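Baskets for the plastic things

In July I finally decided to do something with the plastic containers. We had them everywhere in our workroom in Helham: in two drawers, on the window sill, and a whole bag of them under the sink which I had carried from the old place in Jurthorpe and never opened. Measuring jugs, cups, bottles, flasks, and lids which belonged to something, but I could not say to what.

I am not a tidy person by nature. My mother was, and I think I have only the wish for it, without the talent. So I read a little before I started, and most of the advice was to buy a system with labels and drawers. I looked at one from Takagi, very beautiful, and closed the page again when I saw the price.

What I did in the end is simple. I took everything out and put it on the table, and I counted, because I wanted to know how bad it was. There were 163 pieces, if I count lids separately. I had guessed 50.

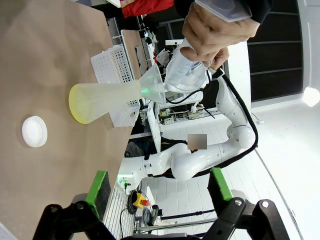
The lids were the slowest part. A round white cap looks like every other round white cap until you try to screw it on, and then it goes half a turn and stops. My rule was that a lid must find its bottle the same afternoon or it goes away. I was strict until four o'clock, and after that I was tired and kept a few which I liked.

Flasks are a different problem. They have this nice wide bottom and you think they will stand well, but in a full drawer they lie down and roll against everything, and the narrow neck takes more room than it should. I tried them upside down and I tried them in a box. Now they stand in a row at the back of the shelf, and in front of them there is a basket which keeps them in their place.

The baskets are the white plastic kind with small holes in the walls. I like the holes for a practical reason: if a cup still has some drops in it, the air can go through and nothing starts to smell. Also I can see a little of what is inside. The ones without holes, which I used before from Stinus, were stronger — I must be fair — but at the bottom there was always a small lake.

For the cups I had a plan to stack them by size. It works only when all of them come from the same maker. Mine do not, so some stick together and you need hot water to separate them, and others sit so loosely that the tower falls when the door closes. Now they simply lie in the basket on their sides. It looks less nice but it takes me one second to put a cup away, and this is why it has stayed like this for several weeks.

I wrote a short version of this on the Helham household page and asked how other people keep their cups.
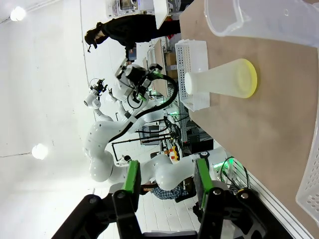 One reader answered that she had given up on baskets completely, that small cups always fall to the bottom and the big jug always ends on top of them, and that I should hang everything on hooks under the shelf and be finished with it. Her jugs hang by the handle, and for cups she uses a wire rail.

I have thought about the hooks. For jugs I believe her, they are too big for my baskets anyway and at the moment mine just stands on the table where I left it. But cups without a handle I cannot hang, and I don't want to drill in that wall again after what happened with the mirror.

Still to do: the bag from under the sink. I opened it, looked, and closed it.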